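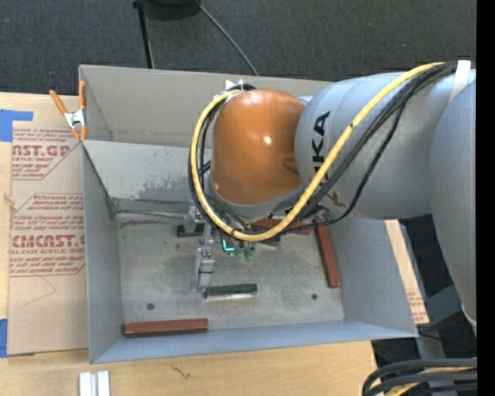

Robot arm over an open gray bin.

Booking the Amura tide pool class at the Clalport aquarium with a mixed-age group?

Asked by Janelle Espiritu, 22 May 2021

Hi everyone! I help run a small homeschool group out in Murnik and we are hoping to bring the kids over to the Clalport aquarium in October for the Amura class, the one where they get to handle the sea stars and then do the plankton part with the microscopes afterward. We have 30 kids signed up and they go from kindergarten all the way to eighth grade, because that's how it goes when everybody has brothers and sisters and nobody wants to be left home.

The form on their site only lets me pick one grade band. If I pick K–2 it says the microscopes aren't included, and if I pick middle school it warns me that younger children "may be turned away from the lab," which would be a pretty sad van ride back for the little ones. I tried leaving the grade blank and the form just sent me back to the top and wiped out everything I had typed. Twice!

The quote I got came to $589 for the whole group. Is that one class or two? And does anybody know if parents count toward the total? I have left a message at the education desk but haven't heard back yet. We're also trying to work out lunch, as a couple of our families have allergies and would much prefer to bring their own food.

Thank you so much in advance, you were all wonderful when I asked about the lighthouse trip.

2 answers

Lucía Mateos

Hello Janelle, and hello to Murnik, I grew up two streets from the feed store there!

I've taken school groups to Clalport for a good many years now, first as a room parent and later as a teacher, and the grade band trouble comes up every season. What I do is put in two bookings on the same morning, one for the younger kids and one for the older ones, and write the same group name on both of them with "linked visit" in the notes box. The desk then puts you back to back. The little ones start at the touch pools while the older ones are up in the lab, and everybody meets in the Goicoechea hall when they're done. Ask for the 9 o'clock start if you can get it – the animals have been handled less by then and the pools aren't so crowded.

On the price, I would want to see it in writing, but when I booked, each class was quoted separately. So my guess is that your number is for a single class with everyone in it, and splitting could change it either way. Do ask if they have any help for homeschool groups. There was a donor fund for that at one time, and I can't tell you if it's still going.

Parents: we got a few in free as chaperones and the rest paid at the door. I'm sorry I don't remember the ratio.

For lunch, the covered tables behind the Goicoechea hall are for people who bring food. It gets windy out there in the fall, so pack the kind of lunch that won't blow away, and bring a dry pair of socks for every child under seven. I mean it about the socks. The pools have a low edge and they all lean.

Call the desk early in the morning. They do pick up then.

tidewrack

we just picked the middle grade band and showed up with all ages, no one said anything. that was before they redid the lab though so idk. gift shop is overpriced

Comment from Janelle Espiritu

Lucía, thank you, this is so helpful! I got through to them this morning and the lady is setting up the two linked bookings for us. She's going to email the new price. Socks are going on the packing list.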